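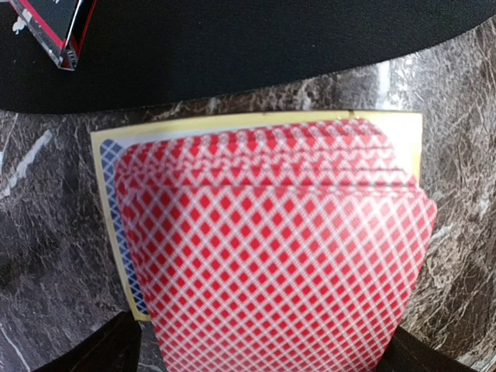
Bestthorpe Shared Workshop - Robot Arm Group

Minutes, November meeting, upstairs bench
Start 7:15 pm, closed 8:50

Present: Akash Katiyar (chair), Abhishek Srivastava (notes), Shukla, the two Wendts, Priscilla, Odell. Apologies from Tam, who has the spare power supply.

1. Last minutes
Accepted. One fix - the fuse on the bench supply is 6 amps, not 8 as written. Abhishek to change it in the folder. Item on naming the arm carried over again.

2. Card dealer build, where we are
Arm is up and driving from the laptop. Wrist camera works, cable tie holding it is still temporary. Table is the marble-pattern countertop piece, black mat along the back. Akash wants to keep it for now, Priscilla does not (glare, see item 4).

Goal unchanged: pick up a stack of cards, carry it, set it down square. Then single cards. Dealing a hand is for spring, please stop asking.

3. Gripping the stack
Long one. Odell has been working with red-backed cards between the two black fingers. Stack is held but not square - the tops step back in layers and the right side flares out like a fan. Blue-backed card showing at the left behind the reds as well, only a sliver of it.

Odell: closing force too high, cards bow when the fingers come in from both sides. Wants to drop the motor current limit to 900 mA and try again.
Shukla: not the force, it's the finger angle. Left one leans in, pushes low on the stack, so the top is free to go where it likes.
Both may be right. Agreed to change one thing at a time. Current limit first because it's a settings change and no printing.

Elder Wendt asked about suction instead. Discussed. Suction good for one card, no use for a stack. Parked until we get to single cards, he can bring the aquarium pump in if he wants to play with it.

Finger pads - matte black ones on now. Options were thin rubber, foam tape, leave alone. Priscilla has foam tape at home. Odell worried foam will drag on the lattice backs and peel the outside card off. Try it on the old deck, not the good one.

ACTION Odell - lower current limit, repeat the pick, write down the result every time including the bad ones
ACTION Shukla - redraw finger with less lean, print 4 so we have spares
ACTION Priscilla - foam tape

4. Camera and lighting
Glossy surface throws back a bright patch toward the mat. Also all the white veins in the marble pattern, and the card backs are white lines too. Edge finder picks up veins and thinks they are card edges. Priscilla has said this since we set it up and would like it in the minutes. It is in the minutes.

Suggestions:
- extend the black mat forward so the whole work area is covered
- move the lamp, or hang baking paper over it
- train it on the counter as is (Akash)

Akash's point is if it only works on a plain mat it won't work on anyone's kitchen table, and the kitchen table is where we want it at the end. Fair but not yet. Vote: mat forward for now, go back to the marble once the grip is solid. Carried, Akash against.

The yellow backing behind the cards stays. Gives a clean line for the red to stand out from. Younger Wendt noted that where the cards flare past the right side of it the outline gets messy, so a wider piece would help. He has yellow card stock.

Camera focus: near end of the cards comes out soft and the lattice looks bent down there. Shukla thinks too close to the lens. Could slide the mount back along the wrist, but then the cable is short. Abhishek to look for a longer one in the drawer before we buy anythign.

ACTION Wendts - mat and yellow card
ACTION Abhishek - cable, and a real bracket for the camera

5. Software
Akash moved the pick routine out of the one giant script. Now seperate files for open/close, approach, and lift. Zolus (our name for the control program, for anyone new) still freezes if you unplug the camera while it is running. So don't.

Asked again for a keyboard stop as well as the red button. Yes. Akash will do it before anything else. Until then one person at the button whenever the arm has power - this includes "just a quick test".

Logging: saves a still at every close of the fingers. Folder getting big. Keep the bad picks, they are more use than the good ones.

6. Cards and other stuff
Clear plastic card case keeps getting left on the mat at the back. Odell says it is out of reach. Shukla says so was the mug. Case to live on the shelf during runs.

Don't mix red and blue decks unless that is the test. If it is the test write it in the log.

Need a worn deck or two for practice, new cards slide too much. Ask at home.

7. Money
Nothing spent this month. Sirance quote for new servos came in, too much, and we don't need them unless the lower current turns out not to hold the stack. Revisit after Odell's runs. Filament is low, Shukla will put a spool on the workshop order.

8. Any other business
- Open evening: do we show the arm? Yes if keyboard stop is done. Stack lift only, no dealing.
- Odell wants the bench on a second evening. OK with the room people as long as the laser is not booked.
- Chair with the broken caster is still here. Somebody take it down.
- Arm name. Not reached.

Next meeting same room, 7:15. Bring old cards. Shukla has the key.

Notes AS - corrections to me before next time please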